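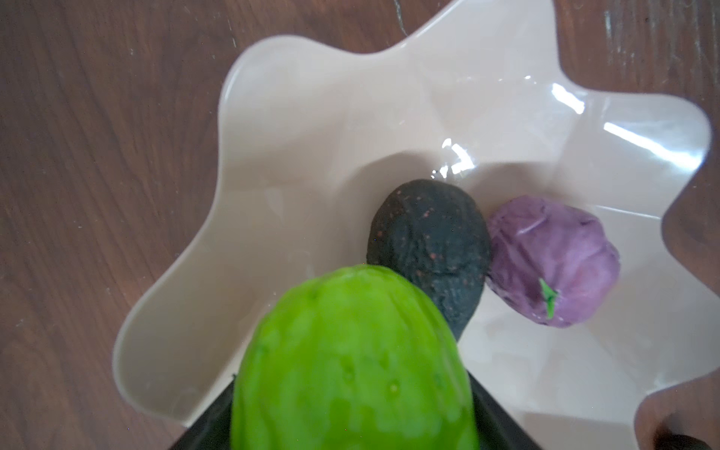
Toy vegetables and a wavy white bowl on a wood tabletop.

Open day at the Hashemi studio, where the fashion pages get made

March 31, 2021
By the Jirnel style desk

The Hashemi studio opened its doors to readers and trade visitors for one day, and Jirnel was given a place on the morning tour. Most of the pictorials we run pass through this building or one like it, and few people outside the business ever see the rooms.

The tour started in the wardrobe store on the ground floor. There are 1,980 pieces on the rails, sorted by sleeve length first and color second. The staff member leading our group said that stylists ask for "something long-sleeved" far more often than they ask for a particular shade. Coats are kept apart in a cooler room at the back. Shoes are shelved by size, with a strip of tape on every sole so that they go back to the agency or the brand clean.

We were allowed to handle a rail of knitwear pulled for a men's fall issue that closes in September. The pieces were heavier than they look in print. Two of the sweaters had been taken in at the back with clips, which is normal – the reader only ever sees the front. 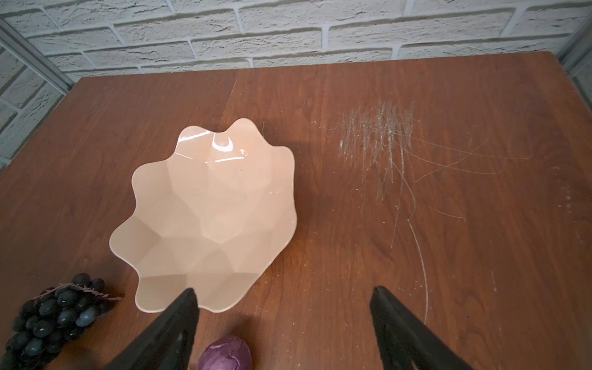 A scalloped bowl on the tabletop, with white brick behind.

Upstairs there are three shooting rooms. The largest has a curved white wall and a row of north-facing windows that can be blacked out. A crew from Wileo, the agency, was running a test shoot with a new actor on its books, and we watched from behind a rope for a quarter of an hour. He changed jackets four times. The photographer asked for very little beyond "chin down" and "once more," and the room was quieter than I had imagined. Music was playing, but low enough to talk over.

A normal cover day produces 1,000 pictures or more. The picture editor's first pass on the last one had left 267, and the magazine used 19 of them, counting the cover. She had the contact sheets pinned up for us to look at. Several frames that I would have picked were marked out in red because of a collar sitting wrong or a hand hidden in a pocket.
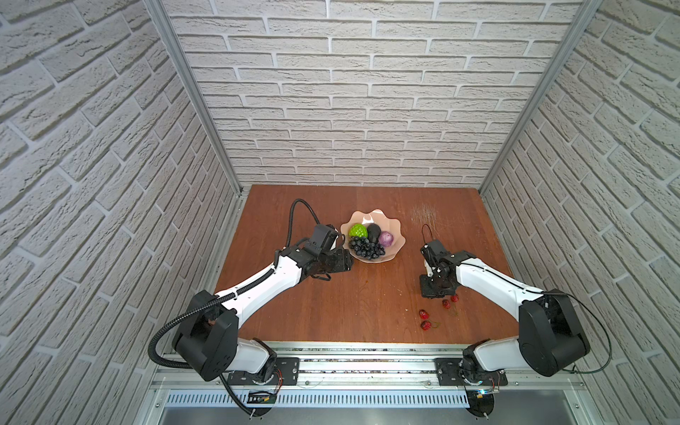 Hair and makeup share a long room with eight mirrors. Calls for a cover star are usually at six in the morning, and two hours in the chair is common for actors and a little less for singers, who tend to arrive with their own team. The makeup artist on duty gave a short talk on skin prep. Her main point was that matte powder reads as flat on the newer cameras, so she now uses it only along the hairline.

Questions were taken over coffee in the lounge. Someone asked who decides on the theme of a shoot. The answer was that it depends on the star's schedule. If a drama is still airing, the agency usually wants a look that is far from the character. If it has finished, they are more relaxed.

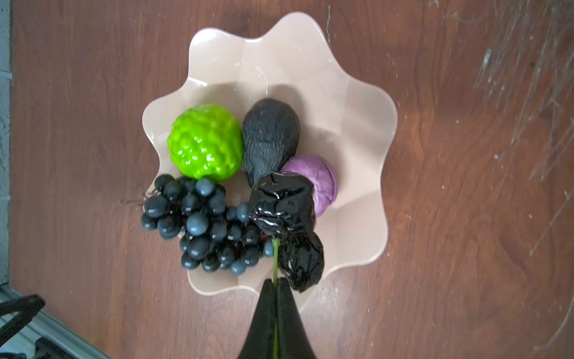 The last stop was the retouching room, run by an outside company called Hondix. Four desks, all facing away from the window. They keep a written list of what they will and won't change for each client, and we were shown one with the name covered. Moles stay. Stray hairs and lint go. Waistlines are left alone unless the fabric has bunched.

The tour took just under two hours. Groups are small, and bags have to be left at the front desk. Parking is limited to the lot behind the building – the street in front is permit only. The studio plans a second open day in September, with places booked through the front office.

Last updated: March, with parking details added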